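Speaker notes: Why I Still Read the Vukgate Books
Talk for the crime fiction evening, Brotwood Library, November

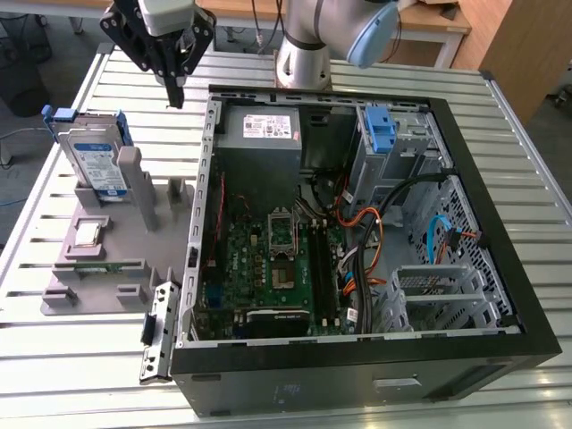
Start slowly. Say good evening, wait for the chairs to stop moving. Ask who has read at least one Vukgate novel. If few hands go up, skip the joke about the translation and go directly to the plot of the first book.

Opening words: I came to these books by mistake. I was learning English at that time, and my teacher told me to read something with short sentences. In a box at a secondhand shop I found The Vukgate Ledger, 260 pages, the cover almost off. I thought it was a book about accounting. I needed a dictionary for every page and I finished it in one month.

Who is the detective. His name is Inell, only Inell, we never learn if it is the first name or the last. He is a former insurance investigator who now works for himself out of two rooms above a shipping office. Vukgate is a port city which you will not find on any map. It has a cold harbor, a tram line, a bad newspaper and a very good fish soup. The author lets Inell eat this soup in every book, usually before somebody hits him on the head.

Explain the first plot, but do NOT give the ending. A ship's clerk is found dead in a locked customs shed. His ledger is missing. The police say suicide. The widow pays Inell for one week of work, and on the second day she tells him to stop. He continues, of course. I like very much that he gives her back the rest of the money first. This takes half a page and it tells us more about him than a long chapter on his childhood.

Read aloud: the paragraph on page 77, from the tram stop until the door closes. Read it without acting. Drink water after.

Point about the language. The writing is plain. People "said" things, they do not "growl" or "exclaim." For a foreign reader this was a gift. When I later read other private eye novels from the same years, I was tired from all the comparisons. A blonde is like this, a gun is like that. Inell compares almost nothing. When he is afraid, he tells us which door he looked at.

(If time is short, go from here to the Sang part.)

The middle books. Be fair about them. Book three, The Salt Witness, is weak. The killer is a man we meet only once, in a barber shop, and he is there for such a short time that I had forgotten him completely. Some readers defend it and say that life is like that. Maybe, but I did not pay for life, I paid for a mystery. Book four is better, and it has the night ferry chapter, which I think is the best thing in the whole series. Inell is locked in a cabin with the man he was hired to protect, and slowly he understands that this man has already killed the messenger. The two of them play cards until morning. Very little happens and I could not put the book down.

Sang. This is the part where people usually have questions, so go carefully. Sang is the smuggler who first appears in book two as a small figure, with maybe three lines. By book five he is on every second page. Is he the villain? In my opinion he is the friend Inell would have if he permitted himself to have one. Look at how they talk. With the police Inell is polite and says little. With Sang he is rude, and he laughs. Mention the scene with the broken umbrella. Also mention that Sang never lies to him, not in any book, although he lies to all others.

Ask the room: would you hire Inell? Let them talk a few minutes. Last time a lady said no, he is too slow, and I had no good answer. He is slow. In The Ledger he needs nearly 300 pages of my edition's small print... no, correct this, it was 260. The long one is The Winter Tariff. Check the copy before speaking!

About the age of the books. Some things in them are old in a bad way. The women are either widows or secretaries until book four, and the foreign sailors all speak in the same broken manner, which I notice more than others for clear reasons. Say this plainly, don't hurry over it. I still recommend the books, but I do not want that somebody opens one at home and feels I have hidden this.

Where to begin. My advice is to take book 2, Low Water at Vukgate, before the first one. It is shorter, the crime is simple to follow (a forged cargo list, a drowned pilot), and you meet Sang at the right moment. Then go back to The Ledger. Leave The Salt Witness for a long train ride when you have nothing else with you.

The library has three of the titles on the shelf, the others can be ordered at the desk. Remind them that the copies on the front table are mine and must please stay there.

Questions until 8:30. If somebody asks about the ending of the last book, offer to speak with them outside, near the coats.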